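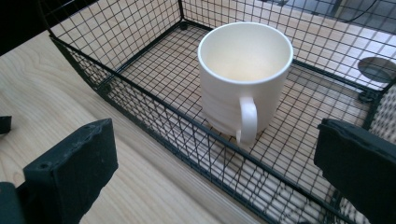
You are thinking about the mug, according to Tarek Masri, and you should be thinking about your wrist. He delivers this in the tone of a driving instructor who has one foot over the other brake. Stop looking at the thing you want. Look at how you're getting there. The robot will do whatever your wrist does, including the bit where you scratch your nose.

I had, at that point, scratched my nose. It was on the record for good, or at least until Masri deleted it, and he did so with a single key and a small sigh. Somewhere in the logs at Tivum there is now a gap where I briefly taught a machine that the correct way to deal with crockery is to approach it, lose interest and attend to an itch.

Tivum occupies the upper floor of a former carpet showroom in Nirnunwood, a town whose other claims to fame are a weir and a disagreement about parking. The firm teaches robots to do household jobs. More exactly, it pays people to do household jobs very slowly with a tool in one hand, and then feeds the results to a robot, which is expected to get the idea. The tool has a pistol grip, a trigger, two blunt black fingers and a camera looking down between them. Pull the trigger and the fingers close. Let go and they open. A child could do it, and Masri says that children are in fact rather good at it, having fewer habits.

My task was called "mug, basket, out". The mug is a plain off-white thing with no slogan on it. The basket is black wire mesh, the sort that holds letters in offices that still receive letters. The mug goes out of the basket and on to the table. I have been removing mugs from things for most of my life and had never considered it a skill, let alone one I might fail to pass on.

By mid-morning I had failed to pass it on in several ways. I'd come in too low and caught the rim of the basket, which then slid across the table with the mug aboard like a small ferry. I'd come in too fast, so that the camera saw mainly blur. I'd come in beautifully, closed the fingers on the handle and lifted, and the mug had swung round and hung there at an angle that would have emptied it down somebody's shirt.

"Would you pick up your own tea like that?" asked Masri.

I said that at home I had thumbs.

## A good boring hand

What the firm wants from its demonstrators is harder to describe than you'd think, and Masri has had two years to try. He wants them steady without being stiff. He wants variety, so the mug must start in a different place each time, handle towards you, handle away, tucked up against the far wall where the wires get in the way. But he wants no variety at all in matters of taste. If one person always grips the body and another always goes for the handle, the robot is inclined to split the difference and close its fingers on the air between the two.

"It doesn't know you had a reason," he says. "It thinks you were just in that sort of mood."

The best demonstrator in the building is a former piano tuner known to everyone by her surname, Đinh. I watched her do forty minutes of mugs before lunch. She stands with her elbow close to her ribs and moves from the waist, so that the tool seems to drift down by its own weight, and she lets it pause a moment before the fingers close. The pause is deliberate. It was also, for most of one winter, a problem, for the robot learned the pause before it learned anything else and would hover above the basket in what looked like prayer.

They cut the pause down by hand, recording by recording. Đinh was asked to hurry up a bit. She took it well, I'm told, though she mentioned it twice while I was there.

The mug set runs to 1,231 recordings. When the weak ones were thrown out, 1,155 were left, and you may imagine how I felt about the likely fate of mine. There is a spreadsheet with a column headed "Reason", in which the most frequent entry is "bumped" and the most wounding is "odd".

## The view from the other chair

There is another way of doing all this, and in the afternoon I was allowed a go at it. You sit in a chair across the room from the real arm and move a smaller arm, and the real one copies you. It's called the puppet, although it was never quite clear to me which end was the puppet.

The attraction is that the robot feels its own limits as you go. With the hand-held tool you can breezily reach round the back of a basket in a way no actual arm could manage, and then the firm has a recording of a miracle. In the chair you can't cheat. You also can't do very much else. There is a slight delay, your sense of depth deserts you, and a wire mesh basket viewed on a screen becomes a sort of optical experiment in which the near wall and the far wall swap places whenever you blink. My first mug took me longer than it takes to make the tea.

Masri used to be all for the chair. He came to Tivum from Jistley, who make sorting equipment for farms, where remote control was considered the serious option and anything hand-held was for people who also believed in dowsing. He changed his mind over the course of a month in which the chair gave him a few hundred recordings and a bad shoulder. Now he uses it for the last stretch, to mend the particular things the robot gets wrong, and leaves the bulk to people walking about with a trigger. The whole household collection, mugs and towels and drawers together, stands at 2,099 recordings, and very few of them were done sitting down.

I asked whether it bothered him to be training a thing that might one day do without trainers. He said that at present it couldn't do without somebody moving the table back.

## Three goes

Towards four o'clock he let the robot try. It had three goes at the basket, and I was made to stand behind a strip of yellow tape and keep my hands to myself, a rule for which I felt I was being singled out.

On the first go it came down nicely and knocked the mug over. On the second it took hold of the body, lifted, cleared the front bar with room to spare and put the mug on the table with such care that I caught myself nodding. Đinh went on eating a satsuma. On the third it came down, stopped and hovered for a good long moment, as if trying to remember whether it had left the gas on.

"That's mine," said Đinh.

Masri wrote it down. Then he put the mug back in the basket, turned the handle round and handed me the tool again. He wanted twenty more before I caught my train, from the left this time, elbow in, and no commentary. I gave him nineteen. The other one is in the spreadsheet, under "odd".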